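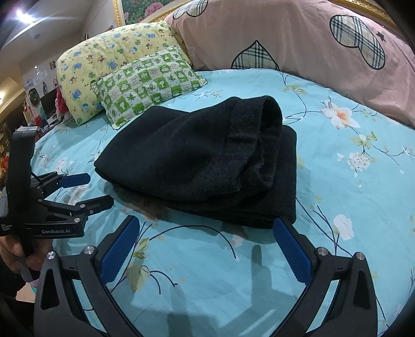 Maysoun Qudah wrote in to ask whether the extra she paid for a heated mattress pad over a plain space heater will ever come back to her on the power bill. Maybe. It depends on how cold you let the bedroom get, and most people who buy the pad keep the heat where it was.

Why is this page so down on "sleep warm" products?
We've read a lot of sales copy. The pads do warm a bed. The claims about savings are another matter, and very few sellers show their math.

What does a pad cost to run?
Look at the watts on the label, multiply by the hours, divide by 1,000, then multiply by your rate. If a seller gives you a yearly figure without saying which rate was used, ignore it.

Sevton says its pad saves 740 kilowatt-hours a winter. Is that right?
We asked how they got the number. The answer was a test in one house, with the heat shut off in every bedroom overnight. If you'd do that, fine. Few readers with kids would.

Is the 239 dollar model better than the cheap one?
It has a second dial and a longer cord. Nicanor Arriaga slept on both through November and couldn't tell them apart in the dark. He kept the cheap one.

Do I need special bedding on top?
No. Any blanket that holds heat will do. Fleece works, and so does an old wool one. "Thermal sync" covers are blankets with a higher price.

Can I just use more blankets and skip all this?
Yes, and we'd try it first. Eino Kiiskinen disagrees – he says the first 20 minutes in a cold bed are the whole problem. Then again, a hot water bottle handles those too.

Will lower heat at night cause mold?
It can, in a damp room with poor air flow. Check the corners and behind the headboard. None of the brochures we read mention this.

Are the timers reliable?
Mixed. Two readers report Brirnelier timers that drifted by an hour or so over a month. The company told us this was "within range" and did not say what the range was.

Who pays for this page?
Readers do. We return or give away the pads we test, and we don't take ads from anyone who sells them.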